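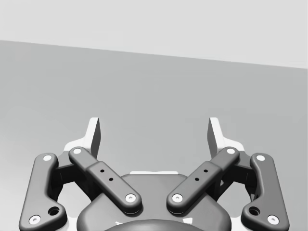 Treltard Chores – data card

Maintainer: Arlo Marchetti
Status: usable, with the complaints listed below

What it is

Treltard Chores is a set of 200 simulated runs of a two-finger gripper working over a bare grey surface. Every run was made in the Urnthorpe simulator with the view fixed behind the gripper. We put it together to check a claim that keeps turning up in funding pitches: that a machine which can pick up a block is nearly ready to put away the groceries. I don't believe it, and I'd like people to stop using block pickups as proof.

What's in it

There are 4 task folders:

reach – move to a marked spot with nothing to hold
block – pick up a single cube
block_clutter – pick up the cube with pantry tins nearby
put_away – move a tin to a marked shelf area

Each run has the camera view, joint positions, gripper opening and a pass or fail label. Labels were set by a script and then checked by hand. Where the two disagreed we kept the hand label and logged the change in relabel.txt.
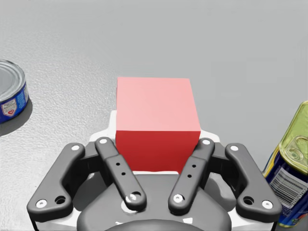
Can a robot trained on this unpack my shopping?
It can't. The most it will learn is to pick up one rigid thing in tidy conditions, and a bag of shopping has soft packets, wet bottles and eggs in it.

Known problems

The lighting comes from above and hardly changes. A policy that does well here may be leaning on that, so test it under other lights before you brag about the colour of your results table.

Friction is generous. Objects stay put in the fingers at angles where I'd expect a real tin to slide out. Leinonen friction settings are included as an option and they're harsher, but they haven't been checked against real hardware either.

put_away is the weakest folder. The shelf is a flat marked area with no door, no lip and no other food in the way. Calling it a household chore is a stretch – I kept the name only to avoid breaking older scripts.

Scoring

A pass in block means the cube is lifted and held for 3 seconds. Knocking over a tin on the way still counts as a pass in the first release. In version 2 it counts as a fail, and scores drop. Please say which version you used.

Don't average the folders into one number. Reach is easy and it props up everything else.

Loading

Unpack the archive and point the Brokalex loader at the top folder. It reads the labels first and skips any run without one. If it stops on a missing calibration file, copy the one from reach into the folder it names.

Changes

August: relabelled block_clutter, fixed swapped joint names in put_away, removed the word "household" from the title.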